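Teaching the arm at home: quick tips for drawers, knobs and trays

Notes from the Ravby workshop, mostly Hugo's and mine. In no order.

Practise in the simulator first. Free, and you can't scratch the furniture. Two sessions before you record anything you mean to keep.

Look round before you move. Swing both arms a little, learn where each one sits at rest, then start. Half the bad takes are an elbow into something.

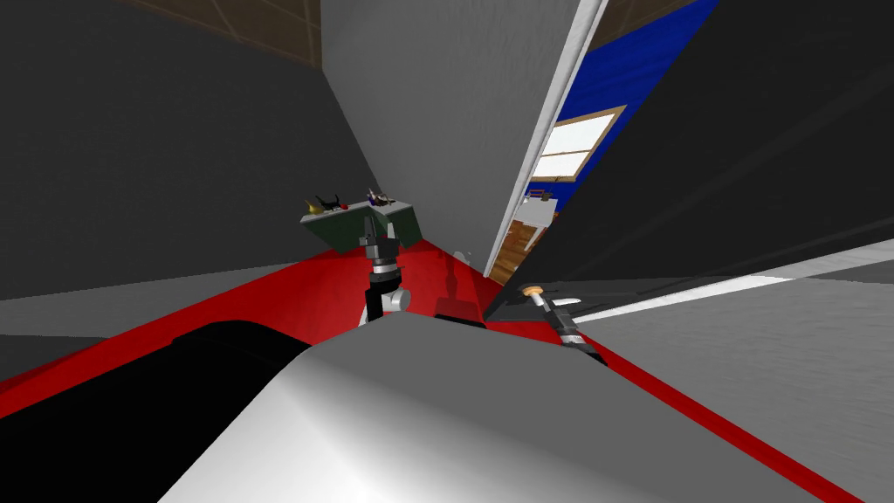
Small spiky things on a tray: come in from above, slow, fingers just wide enough. Keep your own wrist loose. If your shoulder aches the height of your chair is wrong.

Round knobs next. Line up square before closing. Don't chase it if you're off, back out and come in again, a wobbly approach gets learnt along with the good bit.
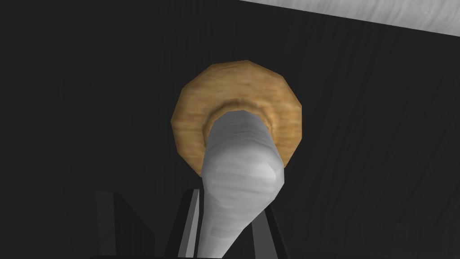

Close gently, wait a beat, then pull straight. Hye-jin counts under her breath, works well. No twisting unless the job needs twisting. Pause at the end too, otherwise the clip has no clear stop.

Going by hand instead of the remote? Hold the arm behind the wrist, never by the fingers. Keep your sleeves out of teh way.

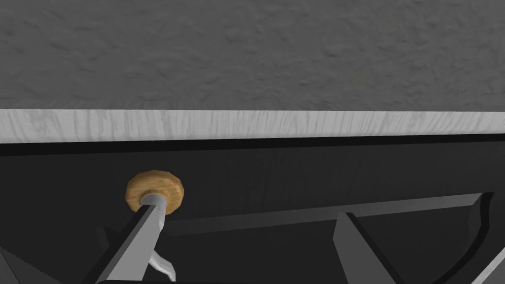
Wrist view is best for the last bit, wide view for getting there. Swap early, not mid-grab.

Save good and bad takes in seperate folders and label them same day. We had 206 in one heap last October, took Da-eun a whole evening. 28 clean ones of one drawer did us more good than the lot.

Tea break every half hour. Tired hands teach tired habits. More on lids when I get a minute.

Meirion Parri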